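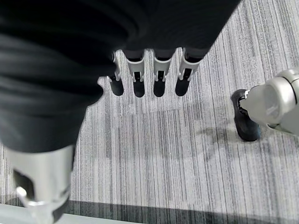
Fingertips over striped carpet.

Section 5: Setting up the Gellarik mobile shelving carriage

This section covers leveling, loading and locking of the Gellarik carriage in collection stores. Rail installation is covered in the Skestilis floor plan supplied with your order.

Revision 20/01/2021

5.1 Before you start

Confirm that the floor is rated for the loaded system. Each carriage carries a maximum of 1,415 lb, evenly spread. Shelf depth is 609 mm on all standard units.

CAUTION: Do not place objects on any shelf until step 4 is complete.

5.2 Leveling and loading

1. Lower the carriage onto the rails and check that all wheels sit in the groove.
2. Turn the leveling feet until the bubble is centered in both directions.
3. Fit the Bukhari end stops. Tighten by hand, then a quarter turn with the key.
4. Roll the empty carriage the full length of the rail and back. It must not bind or drift.
5. Load the lowest shelf first. Keep boxed textiles flat and leave a gap at the back for air flow.

NOTE: Carriages bought before March use the older end stop. Order the Starkholm adapter plate separately.

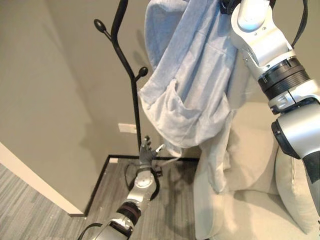

5.3 Locking the aisle

1. Close the carriage against its neighbor.
2. Push the red lock pin in until it clicks.
3. Pull the handle to check that the carriage is held.

Grease the lock pin every 2,000 cycles. Do not use spray oil in rooms where objects are stored.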